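# "Hoard" from Trositz: one deposit or a dealer's tray?

**marrowfield** wrote:

Long post, sorry. I've finally read the Prinora write-up of the Trositz group from start to finish and I don't believe it.

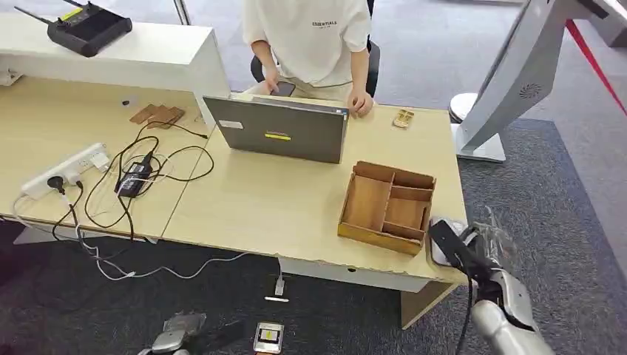 My problem is with the word "hoard". The summary calls it a single deposit of silver pennies and cut halves, buried in one go in a leather bag, and then spends several pages on what the owner must have been thinking. When you get to the find circumstances there is one paragraph. The coins came out of ploughsoil over two seasons. No pit was seen. The leather is a brown stain on the inside of one coin. I've had brown stains on coins that had been nowhere near a bag.

The total is given as 1,109 pieces in the summary and as 1,109 "including fragments" in the list. Those are two different claims. If a fragment counts as a piece then I'd like to know how many broke in the plough and were counted twice, because nowhere does it say that joins were looked for.

Has anyone handled them? I'd settle for someone who has seen them through glass.

---

**oldsixpence** wrote:

Seen a tray of them through glass, since you ask. Very mixed surfaces. A few have that flat grey look you get when somebody has been at them with a dip and rinsed them badly. Others are dark and even. I wouldn't hang a theory on it, they could have been cleaned by different people.

Agree on the stain. It proves there was a stain.

---

**Tamsin_K** wrote:

I think you're being hard on them. Scattered silver in ploughsoil is what a ploughed-out hoard looks like. You hardly ever get the pit. If the plan shows a tight cluster with a tail running downslope, I'm happy to call it one deposit, and the plan does show that.

The dates back it up too. Nothing in the main list is later than the Toom issues, and the Toom issues are the freshest. Casual losses over a couple of centuries wouldn't stop dead like that.

---

**marrowfield** wrote:

> If the plan shows a tight cluster with a tail running downslope

Look at the plan again. The dots are "finds by day", with the size of the dot for the number found. They aren't findspots. Someone went to the same corner of the field each time and came home with a bag, and the bag gets one dot. Of course it's tight.

The dates I'll give you, partly. They'd be more convincing if the later pieces hadn't been put in an appendix as "intrusive". You can't take out what doesn't fit and then point at how well the rest fits.

---

**Tamsin_K** wrote:

How many are in the appendix?

---

**marrowfield** wrote:

4. Two are post-medieval, fine, nobody would argue. The other two are Darer halfpennies and I can't see any reason for throwing them out except that they'd pull the burial date forward by a generation.

---

**Tamsin_K** wrote:

OK, I'd missed that the other two were Darer. I'd had it in my head that they were all buttons-and-farthings sort of stuff. I still think you get stray losses in any field with a track across it, and there is a track. But they should have argued it.

---

**pennyweight** wrote:

Is nobody going to mention the weights? The table gives every penny to two decimal places and then the averages don't come out. I put the Toom pennies into a spreadsheet last night and my average is lower than theirs by enough to matter if you're going to say the standard was kept up. Either they've left out the chipped ones without saying so or somebody has slipped a row.

I'm not saying fiddled. I am saying that the "full weight, therefore withdrawn from circulation early" argument rests on that one number.

---

**oldsixpence** wrote:

Leaving out chipped coins is normal. You'd have to, or you're weighing the plough damage.

---

**pennyweight** wrote:

Normal if you say so in a note under the table. There isn't a note. I did try taking out everything marked "chipped" or "bent" and got closer, but still not there.

---

**Nazar Vasylenko** wrote:

I was sent a link to this. I did part of the catalogue for the Prinora volume (the Toom section and half of the cut coins), so I can answer some of it and will have to leave the rest.

Joins. We looked for them in the cut halves and found a few, which are marked with a small j in the last column. We did not look for joins among the broken pennies in any organised way. I wanted to and there wasn't time. So yes, the total may be a bit high.

Weights. pennyweight is right that the chipped coins are out of the average. A note was in my draft and it was lost when the table was reset for the page. There is also one coin whose weight is printed wrongly, two digits swapped. I noticed it in April and passed it on. I don't know if there will be a correction slip.

The plan isn't mine. I'd say only that the finder was asked for positions and gave what he had.

On the word "hoard", I think it is one, but I wouldn't have used it in the title.

---

**pennyweight** wrote:

Thanks for coming on and saying that. Which coin has the swapped digits? I'd like to rerun it.

---

**Nazar Vasylenko** wrote:

It's in the second block of the Toom pennies, the only one there that seems far too heavy for its size. You'll spot it. I don't have the volume with me and would rather not give a number from memory.

---

**pennyweight** wrote:

Found it. With that swapped back and the chipped ones out I get their average. So the number stands, which I didn't expect. I still don't buy the conclusion. Full-weight coins are what's left after you remove the ones that aren't full weight, and some of those "chips" in the plates look to me like old clipping, worn smooth along the edge.

---

**Tamsin_K** wrote:

You can't tell clipping from a plate that size.

---

**pennyweight** wrote:

Some of them you can. The inner circle is nearly on the edge for a third of the way round. If a coin was struck off centre it would show extra metal on the opposite side, and these don't.

---

**hedgebank** wrote:

Bit of a side question, but does anybody know where the bigger number comes from? The local society page says "more than 1,000 silver coins", fair enough, but I've also seen 1,602 quoted in a talk summary and again in a sale catalogue where someone was flogging a Toom penny as "from the same find".

---

**marrowfield** wrote:

That sale catalogue is half the reason I started this thread. If 1,602 is a slip, it's a slip. If it isn't, then a good lot of coins went somewhere else before Prinora saw any of them, and the mix of types in the published list means very little. All those nice percentages would be percentages of what was handed in.

Nazar, any idea?

---

**Nazar Vasylenko** wrote:

I've heard the figure and I don't know where it began. Everything I was given is in the catalogue. I can't speak for what I wasn't given.

---

**oldsixpence** wrote:

Talk summaries are written by whoever was in the second row with a biro. I wouldn't lose sleep. As for dealers, every Toom penny with a bit of green on it has been "from Trositz" for years, it adds a few quid.

---

**marrowfield** wrote:

Could well be. But the wrong number turned up in two places, and I'd like to know if one copied the other. hedgebank, do you remember which came first?

---

**hedgebank** wrote:

The talk, I think. I'd have to dig out the catalogue. It's in a box in the loft with all the others.

---

**Tamsin_K** wrote:

For what it's worth, I've moved a bit. I'd now say probable hoard, ploughed out, incomplete, with the closing date open until someone gives a proper reason for leaving the Darer halfpennies out. I don't accept "dealer's tray", marrowfield. Nobody makes up a group with that many dull cut halves in it.

---

**marrowfield** wrote:

They might if they'd already sold the whole ones. But all right, the thread title was a bit strong. "Probable, incomplete" I can live with, and if the report had said that I'd have had no complaint beyond the plan.

I do want to see the wear properly compared between the Darer pair and the latest Toom pennies. If the halfpennies are crisp and the pennies aren't, they were probably lost later. If they match, someone has some explaining to do. The plates don't show either of the halfpennies, only drawings, and the drawings are of the "type".

---

**Nazar Vasylenko** wrote:

There are photographs of both. I'll ask whether I'm allowed to post them. It may take a while.

---

**pennyweight** wrote:

Both sides and the edge, if you can get it. And a scale please.

---

*marrowfield edited the first post on June 18, 2022: added that the cut halves were checked for joins, as per Nazar's reply. Rest left as it was.*

---

**hedgebank** wrote:

Got the box down. Catalogue isn't in it. There's another box.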